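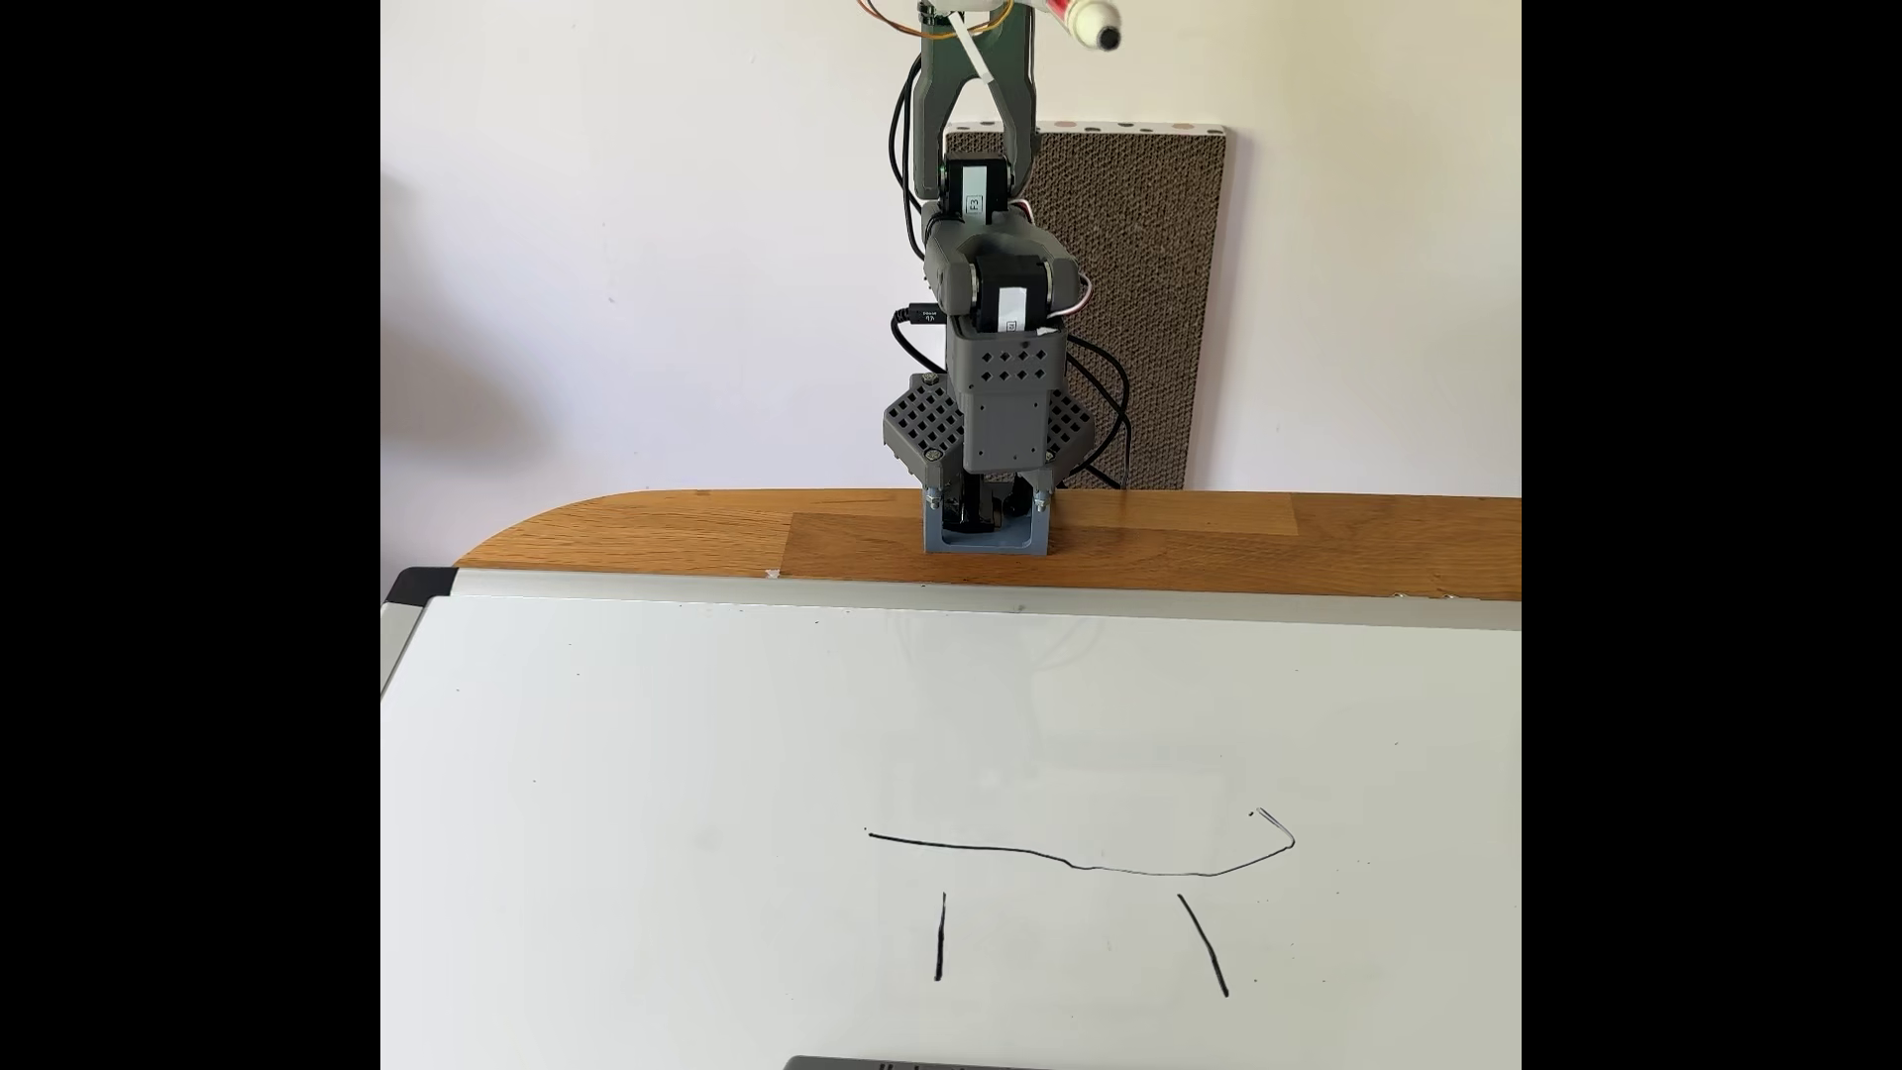 Rotulador blanco con banda roja, y la pizarra tumbada delante de la mesa con marco de aluminio.

Inicio | Galerías | Taller | Archivo | Contacto

Buscar en el sitio... Buscar

Julio - por Declan Hollis

La pizarra de la sala Fairweather

Galería corta, voy con prisa. Este mes tocaba la mesa de dibujo y la pizarra grande, que es lo que más preguntáis por correo. Dejo la foto arriba y unas notas sueltas, el resto lo subo cuando pueda.

La línea. Trazo negro, largo, ondulado, más o menos horizontal. Termina a la derecha en un ganchito que sube. A mí me recuerda a una ola, Mahfuz Ekanayake dice que es un bigote. Se admiten apuestas.

La mesa. Acabado roble, tirando a naranja, con el extremo redondeado. Se quedó en la sala después de la reforma y menos mal - la anterior tenía un canto que enganchaba todas las mangas.

El cartón. De pie contra la pared, marrón, ondulado, canto de arriba blanco con puntitos. Es un rascador, sí. No lo tireis, por favor.

La pared. Blanco roto, lisa. Falta decidir si colgamos algo o se queda asi. Yo la dejaría.

Para los que queréis venir a dibujar: la sala abre a las 16 h, se entra por el patio y la llave se pide en la mesa de Trivia. Traed trapo propio. Los rotuladores se guardan tapados y tumbados, nunca de punta para arriba, que luego no pintan.

La galería anterior (los cuadernos de Prilden) tuvo 594 visitas, gracias a todos los que dejasteis comentario. Contesto esta semana - o la otra.

Si alguien tiene fotos de la pizarra con otros dibujos, que me las mande y las añado aquí debajo con su nombre.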